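Right, I finished Rornelach last night and I need to talk about it, so mute me now if you're still reading. I'll keep the big stuff out of it until the end and shout before I get there.

1/ For anyone who missed me banging on about it in February: it's the Iolo Powell novel, the one with the drowned village and the two sisters who won't sell the farm. I bought it for the cover. I'm not proud.

2/ The first 60 pages are hard going. Everybody is called either Thibodeaux or "the uncle" and you don't find out which uncle for ages. I had a family tree going on the back of an envelope and then I put the envelope in the recycling. Had to start again from the christening.

3/ But then the ferry chapter! I read it standing up in the kitchen with my coat on. The whole thing is one conversation between Cikunen and the older sister and they never once mention the letter, and you just want to reach in and shake them both.

4/ Someone asked if you need to read Ceswood first. No, not really. A couple of people from it wander through (the vet, the awful schoolmaster) and it's nice to see them, but you'd follow it fine. Ceswood is the better book though, I'll fight anyone on this.

5/ Things I loved: the weather. The dog. The way he does people arguing about money while pretending to argue about curtains. My nan did exactly that for years.

6/ Things I didn't: the dream bits. There are five of them, all in italics, and I skipped the last two — sorry Iolo. If something vital happens in a dream please don't tell me.

7/ I've done half of it on audio as well, read by Reginald Tran, and he is SO good. He gives the uncle this tired little cough before every lie. It isn't in the text, I went back and checked. I now can't read the uncle's lines without hearing it.

8/ Reading group is at 8 tomorrow evening and I've been told to bring questions. So far I have "why is she like that" and "did the dog live". Suggestions very welcome.

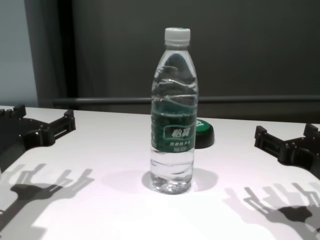
Water. Drink some before the ferry chapter.

9/ OK, SPOILERS from here, off you go if you need to.

10/ She burns the deeds?? After all that? I went back over the page twice in case I'd got the wrong sister. And then he gives you one paragraph about the smoke and moves on to lambing. I was furious for an hour and now I think it might be the best thing in it.

11/ Anyway my copy is going to whoever replies first and can put up with pencil in the margins. The bath got chapter nine a bit but it's all readable.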